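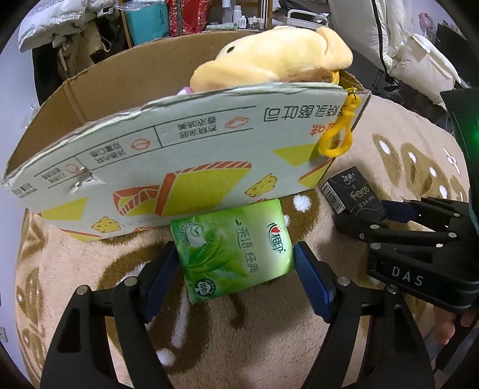
Equipment & Budgets

Tue 11 April

Thread time! We finally have a spending plan for hand-held grippers and I'm way too excited about it, so here's how the math went. 1/

We started with one pair, a left and a right. Two hands matter so much more than I expected! A tissue pack each, a big cardboard box behind them, a fuzzy blanket for a work surface (soft and rounded, so nothing sits flat - great practice). 2/

Total for this round: $1736. That covers the second pair plus spares. I wanted a third pair too, but it can wait until December. 3/

Spares are the line I'd fight for. We set aside $326 for finger pads and pivot pins. Pads are the cheap bit, and they're also what stops your whole afternoon when one peels. 4/

Quotes! Enex was lower on the grippers, Bustetti was lower on everything that bolts to them. Zhuravel had the nicest handle by a mile and a lead time I couldn't live with. We went with Enex and will ask Bustetti again for the next batch. 5/

Props got $100 and I still have change. Tissue packs, plush toys, snack boxes from the recycling pile. Please don't buy a fancy object set before you've raided your own shelves. 6/

The one I forgot: storage. Another $300 for cases and shelving at the Brurdale room, and I had to go back and ask for it separately. Put it in your first draft! 7/

If you're pricing a setup like this, tell me what you're paying for pads. I think we can do better - and I'd love to compare lists. 8/8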